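Akcombe Bath Toy Listings: Data Card

Version 4, May 24, 2020
Maintainers: Pirjo Kettunen, Marlina Osman

Summary

Akcombe is a table of secondhand listings for bath and water toys, collected from the classified pages of Medthorpe and Galel and cleaned for use in price and text classification work. Each row is one listing. The table holds listing text, asking price, a category code, and a condition grade. It holds no seller names, addresses, or phone numbers.

The release contains 208 source pages, split into 9 files by publication month. Page scans are not part of the release.

Files

listings_01.csv to listings_09.csv - the main tables, UTF-8, comma separated, header in the first row
categories.csv - category codes and their long names
conditions.csv - condition grades and the wording rules behind them
CHANGES.txt - version history

Fields

listing_id: string. Unique across all files. The prefix M marks Medthorpe and G marks Galel.
page: integer. Source page number. Several listings can share a page.
title: string. First line of the listing as printed, with line-end hyphens removed.
body: string. Remaining text. Can be empty.
price: decimal. Asking price in local currency. Empty if the listing gives no price or says "best offer."
lot: boolean. True if more than one item is offered for a single price.
category: string. One of 35 codes, see categories.csv.
condition: string. One of A, B, C, or U (unstated).

Category codes

Codes are two letters for the group and two digits for the type. FL is floating figures, PR is pouring and stacking toys, WU is wind-up swimmers, and SQ is squirting toys. A listing that fits two groups takes the code of the item named first in the title. Floating figures are coded by subject and then by stated material, so a duck listed as rubber and a duck listed as vinyl take different codes. If the material is missing, the code ends in 00.

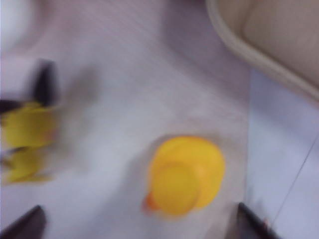
Yellow duck with orange beak, group FL.

Squirting toys caused most of the coding disagreements in version 3. Many sellers don't mention whether a figure has a hole in the base, and the same toy could reasonably go to FL or SQ. From version 4 on, SQ requires an explicit word in the title or body ("squirts," "sprays," "squeeze and fill"). Rows recoded under this rule are listed in CHANGES.txt by listing_id.

Condition grades

Grades come from the listing text only. "New," "unused," and "in box" map to A. "Good" and "little used" map to B. Any mention of fading, cracks, missing parts, or mold maps to C, even when the seller also writes "good." Everything else is U. The full word list is in conditions.csv. It was compiled by Osman and has not been tested on listings from other towns.

Processing

Pages were scanned in gray scale and passed through Gbeho, our in-house text recognition script. Kettunen corrected titles and prices by hand. Body text was corrected only where a price or condition word was affected, so expect recognition errors in the rest. The most common are "rn" read as "m" and a lost decimal point in prices printed in small type.

Repeat listings were removed when title, body, and price matched exactly. A listing that ran again with a lower price is kept as a separate row. There is no field linking the two.

Known problems

- The October file is short. Two Galel pages were too damaged to read.
- Lot prices are not divided by item. Filter on lot = false before computing averages.
- Asking prices are not sale prices. The source pages don't record whether anything sold.
- Some sellers use "tub toy" for any plastic figure. These rows are coded from the body where possible and otherwise left as MX00.

Suggested use

Text classification, price modeling on single items, and study of wording in short ads. The table is a poor fit for estimating the age of toys, as few sellers give one. It should not be used for product safety decisions.

Loading

Read all columns as strings first and convert price afterward. Several spreadsheet programs will turn page ranges in the body field into dates on import.

Corrections

Send the listing_id, the field name, and the proposed value to either maintainer. Corrections accepted after this release will go into version 5. Existing listing_id values will not be reused.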